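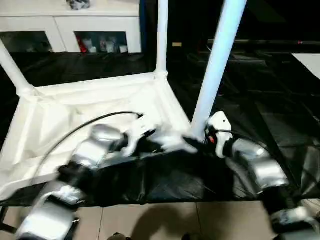 Page last changed: April, 4:10 p.m.

Visit report: Arnholm succulent nursery, propagation houses

The nursery at Arnholm opens its propagation houses to growers once a year. We were shown through by Maja Sikora, who runs the stock beds. The tour began at 9 a.m. in House 2 and covered leaf cuttings, rooting benches and the quarantine bay.

House 2 holds 1212 trays of echeveria and sedum. Leaves are twisted off whole, left on mesh for four days to callus, then laid on a dry mix of pumice and sieved coir. No water is given until roots show. Sikora has stopped using rooting powder on echeveria; her side-by-side trays showed no gain. She still uses it on woody cuttings.

The mix is sold under the name Skultivton and is bought in 100-liter bags. It drains fast but sheds water once fully dry, so the trays are wetted from beneath. Peat was dropped from the mix two seasons ago, mainly to cut down on fungus gnats.

Bench heat is set to 72°F at the root zone with air kept cooler. The controller is an older Zieliński unit with one probe per bench. One bench was down for a failed probe, and its 367 cuttings had been moved next door.

Leokadia Domański took the group through quarantine. New stock stays three weeks, is unpotted on arrival and checked for root mealybug. Of 414 plants received from the Mekine nursery this spring, two were rejected. Both had soft stems at the soil line.

Questions at the end were mostly about stretched growth in winter. The nursery lowers temperature before it adds light. Shade cloth goes back on in May.

Parking is behind House 5. The gravel path floods after rain, so bring boots.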